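**Re: [home-list] Folding on the bed vs. folding at a table** 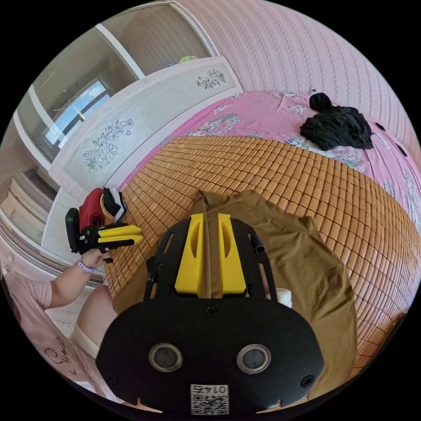
I've read the folding thread twice now and I'm still not convinced. Lambros Konstantinidis wrote on Wednesday:

> Anyone with a bamboo mat on the mattress already has the best folding surface in the house. It's firm, it's cool, cotton slides on it. Lay the shirt out flat, pinch the hem, bring it to the collar, done. I got rid of my folding table and haven't missed it. The Sosari people say the same in their booklet.

The Sosari booklet also says you can iron on a windowsill, so I wouldn't lean on it too hard.

My trouble is with "firm." A mat made of little tiles is as firm as whatever is under it, and under it is a mattress. Kneel near the shirt and the whole thing dips toward your knee. The tiles shift, a fold of cloth settles into the dip, and you're smoothing the same sleeve again. Big brown things are the worst for me. I can't find the side seam on dark cloth in evening light, and I end up pinching two layers when I wanted one.

Then there's the pile. Lambros doesn't mention where the rest of the clothes go. On my bed they go on the bare sheet past the edge of the mat, black things in a heap, and by the time I get to them they're more creased than when I started. Socks and other small stuff get lost in a flowered sheet. How is this better than a table?

I'll give him the sliding. Cotton does move nicely on bamboo. Fleece doesn't, and he might try a sweater before he tells everyone to throw out furniture.

Also, whoever asked about sizes: the Bukent mat I bought was listed for a double and came up short at the foot. I paid 62 for it. The Brisham one looked longer in the store but I didn't measure it.

Has anybody folded a full week's wash this way, sheets included? I'd like to hear about their back afterward.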